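Trail Maintenance Crew Member (Seasonal)
Vernance Land Trust
Posted 2023-10-30

Job type: Full time, seasonal
Openings: 7
Pay: $19 per hour
Reports to: Wellington Furtado, Field Manager

About the trust

Vernance Land Trust owns and looks after wooded land on both sides of Skatska Creek. Most of it was logged at least once before we bought it. We keep the trails open to the public year round, on foot only, and we run a small tree nursery at the Dutden property. The trust has a year-round field staff and hires a seasonal crew for the heavier part of the trail work.

About the job

The crew repairs and maintains trails from early spring until the end of June. Much of the season goes to drainage: cleaning out water bars, digging new ones, and moving short sections of trail off wet ground. You will also clear fallen trees, cut back brush, rebuild steps and replace boards on the footbridges. In the last few weeks the crew moves to the Durán Tract, where we are opening a new loop that has been flagged but not yet cut.

Work is outdoors in nearly all weather. We stop for lightning and high wind. We don't stop for ordinary rain, and spring here has plenty of it. Most work sites are a walk of a mile or more from the truck, and you will carry tools both ways.

What you will do

Dig, haul rock and gravel, and grade trail surface with hand tools
Cut and remove downed trees with handsaws, or with a chainsaw if you hold a current certificate
Build and repair steps, short retaining walls and small bridges
Paint blazes and replace trail signs
Fill in the daily work log and report hazards to the crew lead
Clean, sharpen and put away tools at the end of the day
Help out in the Dutden nursery when trails are too soft to work on

What we are looking for

You must be at least 18 and able to lift 50 pounds. You need to be comfortable walking over uneven ground with a load on your back. A driver's license is useful but only the two crew leads are required to have one.

Past trail work is welcome and so is farm work, landscaping, construction or anything else that kept you on your feet. We have hired people with none of that and trained them. The first week is paid training and covers tool use, first aid, basic drainage and how to work safely near other people swinging tools.

It helps if you know some of the local trees or want to learn them. Part of the spring tree check is done before leaf-out, so the crew learns to tell species apart by bark, buds and branching. Field staff will teach this during training and there is a printed guide in each truck.

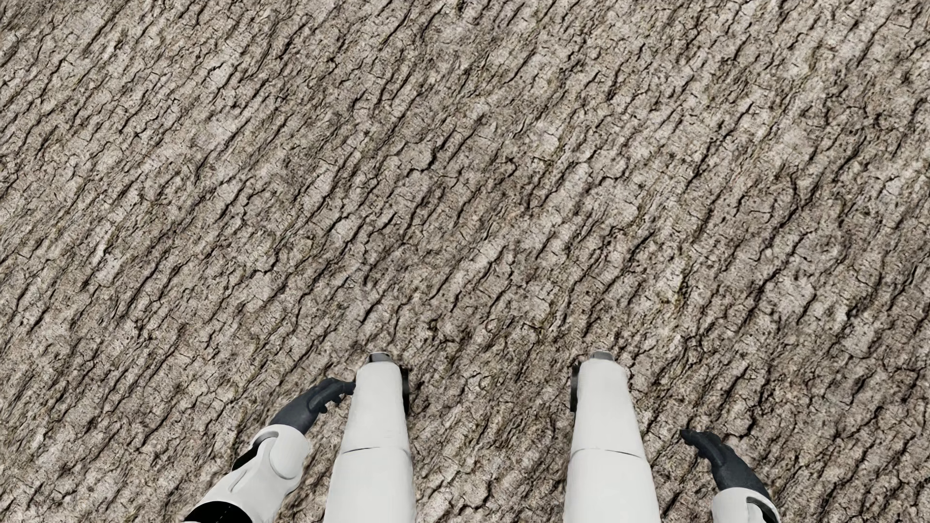
Crew leads (2 of the 7 openings) need one full season on a trail or conservation crew and a current first aid card. They are paid $2 per hour more than the rate listed at the top and start one week before everyone else.

Schedule

The crew works four 10-hour days, Monday through Thursday. The day starts at the Dutden barn at 7 in the morning. Travel from the barn to the work site is paid time. Travel from your home to the barn is not. There is a 30-minute lunch and two shorter breaks.

If a full day is lost to weather we try to make it up on Friday of the same week. Friday work is optional.

Housing

We have 4 beds in the house next to the nursery, in shared rooms, at no cost to crew members. The kitchen and bathroom are shared and there is a washing machine in the basement. Beds go first to people who live too far away to drive in each day. Pets can't stay in the house. Cell service is poor at the house but there is internet.

What we provide

All tools, hard hats, gloves and eye protection
A boot allowance of $300, paid with your first paycheck
Rain jacket and pants on loan for the season
Sick leave, earned at 1 hour for every 30 worked
Chainsaw certification for up to two crew members, usually in the third week

You will need to bring your own boots — leather, ankle height or above — along with work clothes, a day pack and enough water bottles for a full day.

How to apply

Send a letter of one page or less and a list of your past jobs to the field office. A formal resume is fine but not required. In the letter, tell us:

Which position you want, crew member or crew lead
The earliest date you could start
Whether you would need a bed in the house
The names and phone numbers of two people who have worked with you

We read applications as they come in and will keep the posting up until the crew is full. Interviews are by phone and take 30 minutes. Wellington Furtado does all of them and will call from the field office number. If you can only talk in the evening, say so in your letter.

People who worked for us in an earlier season don't need to send a new letter. Call the office and let us know you want to come back.

Vernance Land Trust is an equal opportunity employer. If you need a change to the application process because of a disability, contact the field office and we will work it out with you.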